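Taping the table for the plate task
Clurevdale Robotics Club, team notes

The plate task at the Clenside heat is worth 19 points, and most teams lose them on positioning. Tape the table before you write any code.

1. Put the tape down in long strips and press each crossing flat.
2. Name the squares by letter and number, starting from the arm's base.
3. Drive the wrist camera over a crossing and save that position as your zero. 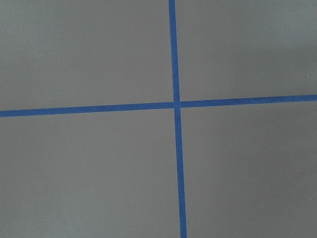

Vasylyna Kuzmenko asked whether the crossings need to be dead square. They don't, she was told, as long as the team measures each one and puts the real values in the Zidden file.

4. Teach the pick next. Set the speed limit to 3000 in the settings and leave it there until the path is clean.
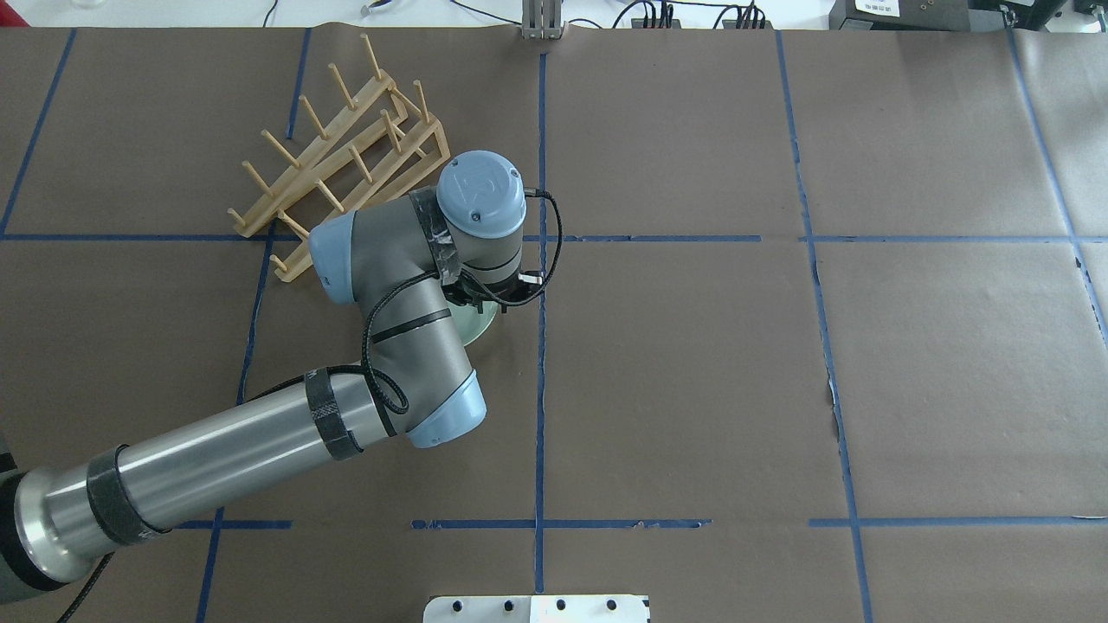
Picking is a matter of approach height. Come in from straight above the rim, with the fingers pointing down, and stop before closing. Keep the rack at an angle, as we have it, and teach the pegs as a separate set of points – seven is enough. Strap the cable along the lower link and leave slack at the wrist.

5. Run the path nine times without touching the file. Log any miss by square and send the sheet to Hanna Pasichnyk by 27th September.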